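PRESS RELEASE — for immediate use

Cleketti opens sorting room at Warside, wants your odd bits

Cleketti, the small parts reuse service, has opened its new sorting room at Warside. Open from April, weekday mornings from 10. Free to drop off, no booking. Ring the bell, side door, not the loading bay.

The idea is simple. Knobs, caps, small bottles, hose ends, handles — the stuff that sits in a drawer for years after the thing it belonged to has gone. Bring it in. It gets laid out, matched where it can be matched, bagged and put on the shelf for someone who needs one. First 100 bags are already made up and priced.

The room was fitted out by Jolanov over the winter. Long curved white table down the room, stools, marble floor kept from the old showroom (it cleaned up better than anyone expected). Shelving along the side for finished items. Counters are curved too, which caused some swearing at the fitting stage but does mean no corners to catch a hip on. Lighting is bright. Very bright, in fact — small parts need it.
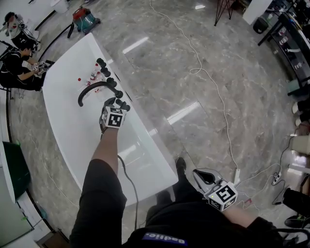

Five black knobs in a row on the sorting table at Warside, with red-capped bottles and vials alongside.

Sorting goes by kind first, then size. Black knobs with black knobs. Caps stay with there bottles if they fit, loose caps go in a separate tray. Anything cracked goes back to the owner or in the bin, we cant sell it on.

What we take: cooker and cupboard knobs, clean empty bottles and vials up to 100 ml, screw caps, short lengths of hose, handles, hinges, castors. Sets are best but singles are fine, singles are most of what we get.

What we don't: anything with liquid left in it, medicines, needles, batteries, glass jars (sorry — no room), anything sharp that isn't wrapped.

Bags cost 65p each, whatever is in them. Mixed tubs £7 while they last. There are 49 drawers still to be labelled so please be patient if you come looking for something particular in the first couple of weeks, it may be here and not findable yet.

Naidu is supplying the paper bags and the labels, and will have a drop-off box at its own front counter for people who can't get over to Warside in the morning. The box is emptied weekly.

Schools and repair groups can ask for a bulk box, up to 700 pieces, sorted by type. Collection only. Give us a fortnight's notice.

ENDS

Notes to editors: Further pictures on request. Visits to the room by arrangment, mornings only, flat shoes please as the floor is polished. Press enquiries to the Cleketti desk at Warside.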